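Brelberg Two-Finger Gripper Kit, wide-opening version
For home-built and shared-workshop arms. Black textured fingers, wrist camera mount included.
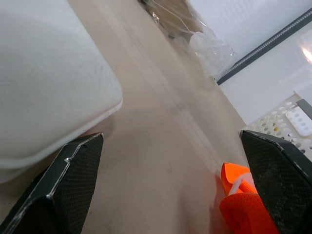 The Brelberg started life on a bench in the Plevthorpe shared workshop, as an attempt to get one small arm to tidy up after its owners. It still can't do that unsupervised. It can, however, take hold of soft, floppy, badly behaved things and put them down somewhere else, and enough people asked for the drawings that selling kits became less work than answering the emails.

If you want to pick up machined blocks all day, buy a pneumatic gripper and enjoy your quiet life. The Brelberg is meant for mesh bags, socks, dusters, packets and the general drift of stuff that ends up on any flat surface in a house.

What you get

Two fingers, finished in black with a textured outer face
Carriage and rails, cut and drilled
Servo and horn, with a spare horn, as you will strip the first one
Wrist plate with camera bracket
Fixings in labelled bags (the labels are correct from the April batch onwards)
Printed build sheet
Cable, 939 mm, long enough for most desktop arms if you route it sensibly

Arm, camera and controller board are not included. Neither are tools, tea or a second pair of hands, and you will want all three when fitting the carriage.

Specification

Opening, fully spread: 100 mm
Build parts, not counting fixings: 19
Supply: 6 V, from its own feed please
Control: standard servo signal
Wrist plate: fits the Cuna arm directly, and the Jiang arm with the adaptor ring

Why it opens so wide

Fabric doesn't hold still to be measured. Come at a crumpled bit of cloth with a narrow gripper and you mostly push it along, like chasing a pea with a fork. With the fingers well apart you can be a fair way out on your aim and still close on something. The price is closing speed. The Brelberg shuts at the pace of a lift door in a council building, and the people who have complained about this were all told so on this page beforehand.

The camera bracket

The bracket puts a small camera at the wrist looking out past both fingers, so they sit in the bottom of the picture whatever the arm is up to. We like having them there. You can tell at a glance whether the gripper is open, and when the thing you are after slides off to one side you can see which finger it has gone to hide behind.

A few notes from our own bench, for what they're worth. Plain pale surfaces are kind to beginners and a strong colour on top of them is kinder still. White on white is a misery. Clear plastic is worse, with the shine wandering about every time the wrist moves, and a bright lamp reflecting off a pale panel will upset most simple colour-picking code. Move the lamp. We spent an evening on the code first and would like that evening back.

Straps and loops make good targets if your fingers come in square to them. Baskets with holes in the sides are fine to drop things into, less fine to drag a fingertip across.

Building it

Allow an afternoon. Fit the rails dry before you tighten anything, then run the carriage end to end by hand. If it sticks, slacken the two middle screws and try again before reaching for the file. Set the servo to its open position before you fit the horn. This is step four on the sheet, in bold, and it remains the step people do seventh.

Don't oil the rails. They collect fluff, and a gripper that spends its days handling fabric meets a lot of fluff. A dry brush once a month does nicely.

Spares

Fingers are sold in pairs. Horns are sold in threes, for reasons given above. Rails and the wrist plate can be had singly, and the Jiang adaptor ring is kept with the spares, so add it to the same order if you need one.

Ordering

Kits go out in batches of 100 and we don't make the next lot until most of the last has gone. The current batch was boxed on 2022-10-31. Returns are accepted on unbuilt kits with the bags still sealed. Half-built kits can be brought to the Plevthorpe workshop on an open evening, where someone will look at your horn.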